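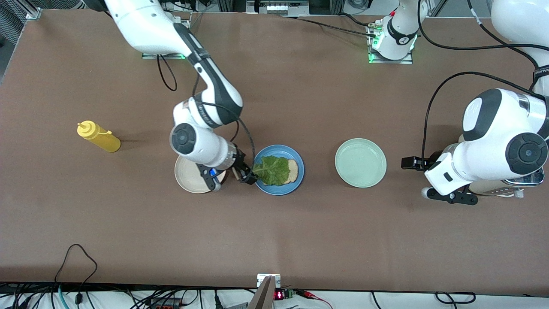 Page 16

Grurnby Tableware, round plates and serving pieces

Coupe plate, order no. 1501. Stock colors include blue and beige. Sold in cartons of 300, single color per carton. Mixed cartons are packed to order and ship in March. Rims are stackable across both sizes. Do not use under a broiler.

Lids are listed separately under Tresent. Replacement parts: 2 per order line, no minimum. Trade accounts: Kirsty Holroyd, Abdella depot.

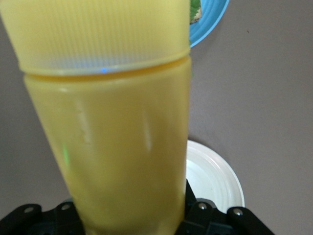

Yellow, ribbed upper section.

Color may vary slightly between batches.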